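Lenka Hudec has been chief executive of Sillaveo for one winter, and she has already moved her desk twice. The first move was out of the corner office, which she thought was too quiet. The second was away from the coffee machine, which was not quiet enough.

"I'm now next to accounts," she says. "They're polite, and they've stopped asking when I'm going back."

Sillaveo makes scheduling software for small freight yards, the kind of product that people only mention when it breaks. Hudec joined in January from Fellura, where she ran operations, and where she admits she once told a room of investors that growth was overrated. The Sillaveo board hired her to grow the company.

"They'd read the interview," she says. "I asked. Two of them had read it, anyway, and they must have been persuasive."

The company has 139 staff and 400 customers, most of them within a day's drive of the Bolness office. Her predecessor wanted to be in every port in Europe. Hudec would like to be in the ones that pay on time. She spent her first weeks visiting yards, usually at six in the morning, when the people who use the software are awake and the people who buy it are not.

What did they tell her? "That the buttons are too small. I had a strategy document of some length by then, and it didn't mention buttons at all."

The buttons are now larger. The strategy document is shorter, and she keeps a printed copy in a drawer with the takeaway menus.
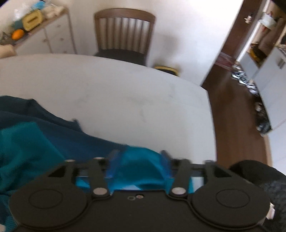

Bright-blue fabric held between two blue gripper fingers.

Her bigger decision has been to buy Kubíček, a family firm whose billing package was already used by a fair number of Sillaveo's own customers. The deal took 900 emails, by her lawyer's count, and one lunch. She maintains the lunch did most of the work.

"We'd been trying to copy their product for years," she says. "Ours was worse and cost more. At some point you have to ring them up."

Some of her developers had spent a long time on the copy. She told them in person, with cake, and reports that the cake was finished before the questions were. All of them have stayed so far, though one has asked not to be given cake again.

She is careful about promises. There will be a new version before the summer, she says, then corrects herself to "in the summer", then asks whether I have to print a season at all.

And the corner office? It has become a meeting room. It's booked solid, mostly by people who want somewhere quiet to work.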